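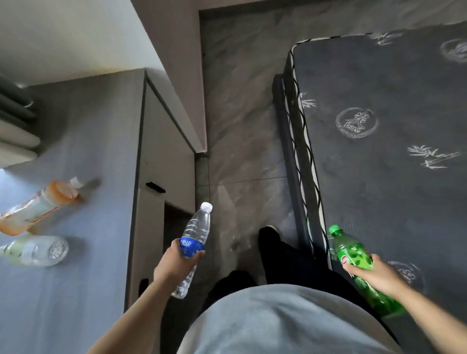
One clear water bottle and one green soda bottle, one in each hand beside the bed.

I have been meaning to write up my bottle round for ages, and a few of you asked after the September post, so get comfortable! It's the smallest job in the house and I've grown very fond of it.

I do mine in the evening, before I brush my teeth. I start in the bedroom, where they collect the fastest (bedside, windowsill, under the bed if you've got the knees for it), and work my way back toward the kitchen. Carry one in each hand and make a second trip if you need to. I used to hug a whole armful against my chest and I can tell you that a soda bottle with an inch left in it and a cap that isn't quite on will find your clean sheets every single time.

At the sink, take the cap off, pour out whatever is left and give the bottle a quick swish of cold water. Soda needs it more than water does, as it goes sticky and brings ants in warm weather. Then squash it flat from the middle and screw the cap back on while it's still squashed, so it stays that way. Do check with your own town first, though, because some places want the caps separate. Labels I leave alone unless they're already peeling.

Keep a couple of the clear ones back if you like. They make lovely little waterers for seedlings: poke a few holes in the cap with a warm needle, fill, and tip gently. My neighbor Jarlath Cronin does his whole tomato shelf like that and won't hear of a watering can. I'd keep the green ones for the shed, cut in half as scoops for potting mix.

If you have hard floors in the bedroom, run a dry cloth along the side of the bed while you're down there. Tile shows every drip once it dries, and it only takes a minute.

Next time I'll get on to jars, and what I use to get the glue off.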